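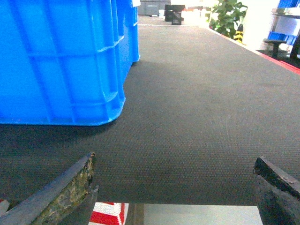 The blue one, on the gray carpet. Ribs all along the side.

Palteo big crate, blue — review after eight months

Quick one, I have a van to load. Bought these for a move, kept them for everything else. People keep asking me which crates I use so I'm putting it in one place and then I can just send the link.

Short version: good crate. Buy the blue. Skip the lid.

What I bought

Eight of the large Palteo crates from Heltbridge, who had them on sale in September. They came nested in one tall stack, wrapped in plastic film, no cardboard. Took two of us to get the stack through the front door and then I could of carried the rest of it myself once it was split. They do stick together when new. Put one foot on the bottom crate, twist the top one, pull. Don't yank straight up, you will just lift the whole stack and swear.

No assembly. No sticker residue either, the label is a paper tag on a string.

The walls

This is where the money went. The sides have raised ribs running across and more ridges going up and down, so you get a grid of panels, and the whole side is stiff. I sat on one turned upside down for an entire lunch, I'm not small, and it was fine. The Temba crates I had before were flat sided and they bellied out as soon as you put books in them. Then they won't stack straight and the bottom one gets wedged under the others and you know the rest.

Ribs are also a grip. If the handle end is up against a wall you can get your fingertips on a ridge and drag the crate out. Not elegant. Works.

Downside of the grid: dust. Every panel has a little ledge and every ledge holds fluff. I hose mine off in the yard. If you live in an apartment, it's a shower job and a dish brush, ten minutes per crate if you care. I mostly don't.

Corners

Rounded at the bottom, which I like more than I thought I would. Sharp cornered crates took chunks out of my door frames on the last move. These bump and slide off. You lose a bit of room inside, so a square box of files won't sit fully down into the corner. Board games, same problem. Shoes, towels, cables, kitchen stuff, no difference at all.

On carpet

Most of mine live on carpet so I paid attention to this. Empty, they slide with one finger. Half full, they slide if you lean on them. Full of books, forget it, get a dolly. On our flat office carpet (the tight dark kind, hardly any pile) they have left no marks that stayed. On the thick bedroom carpet upstairs they left dents that took a few days to come back up.

On hard floor they are loud. Really loud. Put a towel under it if somebody is sleeping.

The color

It's bright. Product page made it look like a calm navy and it is not that, it is a proper loud blue with a shine on it. I was annoyed for one evening. Then we were moving stuff at dusk and I could see every crate from across the yard and I stopped being annoyed. They do come in gray. Gray crate on a gray carpet at six in the morning is a stubbed toe, so, blue.

Shine has held up ok. Two have scratches along the bottom edge from concrete. Scratches go whitish. Doesn't bother me.

The lid

Sold separate and not worth it. It clips on at the two short ends and bows in the middle, and if you stack on top of the bow it pops one clip. I bought two lids to try, one clip snapped in the first month. Heltbridge did send a new one without any fuss, fair play to them. Still. I use an old sheet tucked over the top now.

Handles

Fine. Cut outs at each end, big enough for a work glove. Edge is a bit sharp on the inside, there's a line of leftover plastic from the mold. I ran sandpaper over mine and it was gone in a minute. Should not need doing at this price but there you go.

Compared with others

Temba: cheaper, lighter, bends. Ok for bedding and soft toys. Nothing heavy.

Bralero: the folding one. Clever, folds flat, great if you have no storage. But the hinges rattle and one side folded in on me while I was carrying it with glasses inside. Three glasses gone. I still use it for groceries.

Palteo: heavy, doesn't fold, takes up room when you aren't using it — though eight nested is only one tall stack in the closet. The one I reach for.

Things I'd change

Somewhere flat to put a label. Tape does not like the ribs, it lifts at every ridge and falls off by the next morning. I tie a luggage tag to the handle instead.

A drain hole. Left one out in the rain overnight and had a small pond.

A lid that works, see above.

Would I buy again

Yes, and I did, two more last month, full price this time. Bottom one in the garage stack has had paint cans in it since the fall and the sides are still staight.

Four and a half out of five. The half is the lid.

Update: somebody asked if they fit in a hatchback. Mine takes two side by side with the back seats down, and a third on top if you don't need the rear window. Measure yours first.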